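July, Sunday, journal club notes (Tollwood reading group, mine, unedited)

Read the boron and morning sickness paper again before Thắng Diệp presents it. Still not convinced. It claims fewer bad days of nausea in the first trimester among women with a higher intake, but the whole treated arm is 40 women and 7 of them dropped out. No word on why they left. If the sickest ones quit, the result more or less makes itself.

Intake was worked out from a food diary kept for 2 days. I can't remember what I ate on Friday, and I'm not nauseated. Nhung says diaries are fine for ranking people even if the amounts are off. Maybe - but then don't print the amounts to a decimal place.
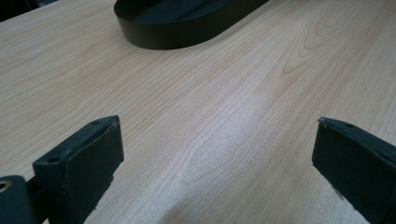 The other thing is timing. Nausea tends to ease off by the end of the first trimester whatever anyone does, and the comparison group joined earlier in pregnancy than the treated group. Did they adjust for that? Methods say "adjusted for relevant factors." Which ones?

Nhung Giáp reran the main table from the supplement in Plometus and got a weaker effect, with an interval that crosses zero. She thinks she may have coded the missing visits wrong. I looked for about an hour and couldn't find a mistake.

To do: ask Thắng for the Đoàn review, the older one with 6 trials in it. Email the authors about dropouts. Don't put this one on the handout for the midwives yet.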